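Filed under: Hands-On / Workshop Gear

I first heard of Naledi Du Plessis through a sorting job. A friend at a parts shop had sent a box of mixed connectors to Stavadon, the small firm she runs, and wanted me to know how pleasant the invoice was. I was more curious about the gear. Stavadon rents out a pair of hand-held grippers under the name Verkomley - you hold one in each hand, do your chore with them, and they record what you did so a robot arm can be taught the same thing later. I'd been meaning to try a kit like that for ages, so I called her up and asked if we could talk.

We ended up talking for most of an afternoon (my fault, I kept asking about cables).

"People expect the hard part to be the heavy stuff," she told me. "Heavy is fine. Give me a big cardboard box any day. It's the thin little things that get you, and lids. Lids are awful."

Why lids? She laughed at me a bit. "Because your own fingers cheat. You hold the box down with your pinky and flip the latch with your thumb and you never notice you did it. With one of these in each hand you've got two fingers per side and that's your lot. So you have to decide which hand is holding and which hand is working, and you have to decide it early."

Her standard starter exercise for new customers is a divided organizer box and one small item, and I liked it right away because I own far too many of those boxes. You open it up, put the item in a compartment, close it again. She gives people 30 tries before she lets them move on to anything else. 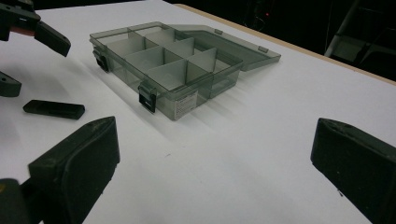
A compartment box, a small black block, and two grippers to do it with.

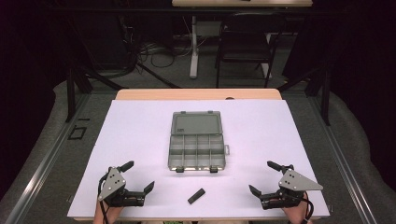 "The first ten are comedy," she said. "Everyone goes in too fast. They come down on the thing from straight above, and the finger pads are wide, so they can't see what they're pinching. I tell them to come in low and from the side. Slow hands. You want the recording to look like somebody who knows what they're doing, even if you're sweating."

I asked her how the kit compares with the other one everybody brings up, the Zinov. She picked her words, but she did answer. "Zinov is lighter. If you're going to record all day, your wrists will like it better, I'm not going to pretend otherwise. Ours has a stiffer jaw. When you press on a latch, it stays where you put it. I'd take that trade, but I don't have bad wrists."

Then there's the price. Verkomley rents for 792 dollars a month, and you can buy the pair outright for 2914. That's a lot for a one-person shop like mine, and I said so. "Rent it in April when things are slow," she said, "and see if you fill the hours. If it sits in a drawer, send it back." She wouldn't be pushed on discounts. I did try!

The software side goes by the name Mạc, and she was more critical of it than I'd expected from someone selling it. Syncing both hands takes too many clicks, in her opinion, and the replay viewer is clumsy when you want to trim the start of a clip. "I've got a list," she said. "It's long. The trimming thing is at the top and it's been at the top for a while."

What about the cables, I asked, for probably the third time. She routes hers down past the wrist and leaves plenty of slack. A tight cable pulls on your hand just enough to change how you reach, and then you've got a whole session of slightly odd reaching to throw out. She lost roughly 20 clips that way once and still sounds annoyed.

I've put my name down for a month's rental. Naledi says to bring my own organizer boxes, the stickier the latches the better, and to cut my nails first - the handles are snug.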